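Skindport Home Forum
Kitchen and Table > Tablecloths, crockery, washing up

Topic: Dark cloth with a print, which bowls and plates go on it?

hindik_44
Posted in June

Hello all. I ask for patience with my English, I write slowly but I check the words.

I have a black cloth with a night landscape printed on it, blue sky, pale mountains (or clouds, my wife says clouds) and a full moon. I want to use it for the summer supper. My question is about the crockery. I own a pale bowl, between green and white, wide and not deep, and also a big white plate with rings in the glaze. Which one should stand on the print? I am afraid that the bowl hides too much of the picture. I put the bowl to the left of the moon, so the moon stays free. 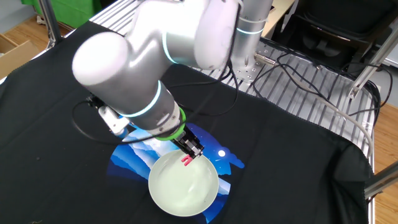

Tablecloths and runners

totero
Posts: 418

I like the bowl there. The pale colour is near to the moon and the mountains, so they belong together. I would not move it. But please iron the cloth! The folds at the side where it hangs down are what my eye goes to first.

bermudez_kitchen
Posts: 44

I do not agree with totero about the bowl. A printed cloth should be seen. If you put a bowl on the middle of the landscape, you have paid for a picture and then you cover it. My advice is to keep the print for the centre of the table with nothing on it, and put the crockery on the plain black part.

totero
Posts: 418

And where do the people take the salad from? The table is for eating. In my family the bowl always stands in the centre and the cloth is under it, this is what a cloth is for.

bermudez_kitchen
Posts: 44

A cloth protects the table, yes, but then a plain one is enough. We will not agree, it is all right.

hindik_44

Thank you both. About the ironing: the label of my cloth says cool iron, from the back side. Is it safe with a print? I have ruined one cloth already in this way.

lamp_and_ladle
Posts: 2

Put a thin cotton towel between the iron and the cloth and do not stay long in one place. I have a cloth from Bermúdez, the shop near the harbour, and after 4 years the print is still good. I never use steam on it.

For the crockery I would choose the white plate. White on black is stronger than pale green on blue. The only thing is that a glossy glaze reflects every lamp in the room. Also look at it well before the guests come, on white you see the smallest dot.

hindik_44

You are right about the dot. There is a tiny brown one on my plate, low in the hollow part inside the rim. I do not know yet if it is dirt or if it is in the glaze. The shine is also strong, mostly in the middle.

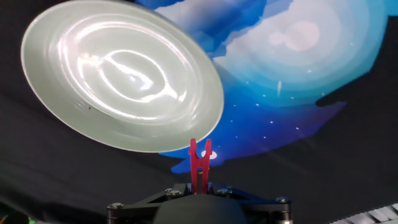
Marks and stains on white glaze

totero
Posts: 418

Try with the fingernail first. If you feel nothing, it can be a small iron spot from the firing, and then it stays for ever. If you feel a little hill, it is food. Make a paste from baking soda and water, wait ten minutes and rub with a soft cloth.

lamp_and_ladle
Posts: 2

Please no scouring powder on a glossy glaze. I did it once and the plate became dull in that place, and this looks worse than a dot.

bermudez_kitchen
Posts: 44

I would leave it. Put bread on the plate and the question is finished. But not on the moon, please.

hindik_44

I will try the baking soda this evening. The bowl stays on the print for now, my wife voted with totero. The plate will go on the black part, so bermudez_kitchen has also a little bit of what he wanted.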